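Harlow Robotics Club — minutes, April meeting

Started at 6:30, me on notes again because I lost the coin toss. Teemu Salminen in the chair, Sointu Kokkonen looking after the paper-folding project.

First up was the handover task for the Rivutden open night. Sointu wants one arm passing a folded plane to the other, and we've agreed that's our entry, full stop, no more changing our minds! We spent ages arguing over paper. Teemu likes the thin green stuff, I reckon it creases too easily, and the green won on a show of hands (I was outvoted, fine).

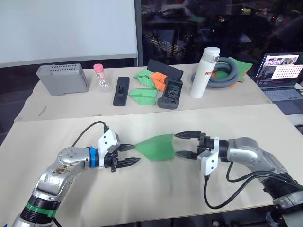
Green plane in the left gripper, right gripper open.

Sointu asked for slower closing on the right-hand fingers, and I'll have a go at that before next time. She'd also like everyone to fold their planes the same way — her way, obviously — so there'll be a template in the club folder.

Money: we have $200 left for the term. Paper comes out of that, and Teemu will ask Mäkelä for a quote on 2 spare sets of fingers.

Kusisik bus forms still owing from a few of you. Please, please bring them!

Closed 8:15. Next meeting same room, Sointu on notes.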